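Communiqué - 2025-03-07

Wedlow Running : deux nouveaux parcours, un vestiaire tout neuf et une furieuse envie de vous voir au départ !

Je m'appelle Britta Kleinschmidt, je m'occupe des sorties et de la communication du club Wedlow Running, et j'avoue que j'attendais ce communiqué depuis l'automne. Ça y est, c'est signé, c'est balisé (enfin, presque, il manque des flèches côté étang) : à partir de la fin du mois, nos rendez-vous du week-end à Itutville passent sur deux boucles au choix, l'une de cinq kilomètres, l'autre de dix, et toujours gratuitement.

Pour ceux qui ne nous connaissent pas encore, on court à Itutville par tous les temps, et quand je dis tous les temps, je pense très fort à cette matinée de janvier où le chemin de halage était sous l'eau et où l'on a fini par tourner autour du stade jusqu'à en avoir le tournis. Bindu Shetty y a laissé une chaussure. On ne l'a jamais retrouvée, si un promeneur tombe dessus, c'est une pointure 38, pied gauche, plutôt orange à l'origine.

La petite boucle part du parking du stade, longe le canal jusqu'à l'ancienne écluse et revient par le parc. C'est plat, c'est large, les poussettes passent sans problème et les chiens sont les bienvenus s'ils sont tenus en laisse courte. La grande reprend le même début, puis monte vers le hameau de Skavis par le chemin des vergers. Je vous préviens tout de suite, ça grimpe ! Annapurna Lobo, qui l'a dessinée, jure que la côte est « très courable ». Je l'ai faite trois fois, j'ai marché trois fois, et je compte bien marcher encore le jour de l'ouverture. La descente, en revanche, est un bonheur, avec la vue sur toute la vallée et un sol souple sous les arbres.

Côté locaux, du changement aussi. La mairie nous prête désormais le bâtiment Menon, juste derrière la tribune, avec des vestiaires, des casiers et une cuisine pour le café d'après course. Jusqu'ici, le café, c'était deux thermos posés sur le coffre de ma voiture et des gobelets qui s'envolaient au premier coup de vent. Autant vous dire que je ne vais pas regretter ! Il y aura du thé, du sirop pour les enfants, et le gâteau au citron d'Esperanza Holloway tant qu'il en reste (venez tôt, je ne plaisante pas).

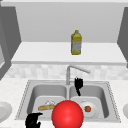

Coin évier double bac et crédence carrelée, image de synthèse.

Parlons un peu d'argent, puisqu'on me pose souvent la question. Notre collecte de l'hiver a rapporté 2 000 euros, entre la tombola, la course déguisée et la vente de bonnets. Là-dessus, 600 euros sont partis dans le balisage et les gilets fluorescents. Le reste sert à acheter un défibrillateur, qui sera installé à l'entrée du bâtiment et accessible à tout le quartier, coureurs ou pas. Merci, merci, merci à tous ceux qui ont acheté un bonnet, même ceux qui m'ont dit ensuite qu'il grattait.

Il nous faut encore du monde en gilet au bord du parcours, surtout au croisement de la route de Skavis, où l'on aimerait être deux à chaque sortie. Pas besoin de courir, pas besoin de savoir quoi que ce soit, on vous montre tout sur place. Nermina Georgiou tient le planning, et elle l'a laissé très souple : on peut venir une fois par mois, une fois par an, ou seulement quand il fait beau. Elle m'a glissé cette phrase que je vous transmets telle quelle : « J'ai commencé au bord du chemin parce que mon genou ne voulait plus rien savoir, et j'y ai rencontré la moitié de mes amis. »

Pour courir avec nous, l'inscription se fait une seule fois, au stade, le matin même. Prévoyez d'arriver un quart d'heure avant le départ, qui est donné à neuf heures pour la grande boucle et cinq minutes plus tard pour la petite. Les moins de onze ans courent accompagnés d'un adulte. On ne remet pas de médaille, on ne fait pas de podium, et la personne qui ferme la marche est toujours quelqu'un du club - personne ne finit dernier chez nous, à part moi.

Les journalistes qui veulent suivre la première sortie sont les bienvenus, baskets aux pieds ou carnet à la main. Je réponds aux questions avec plaisir, de préférence le soir, après l'entraînement.

Contact presse : Britta Kleinschmidt, Wedlow Running, bâtiment Menon, stade d'Itutville.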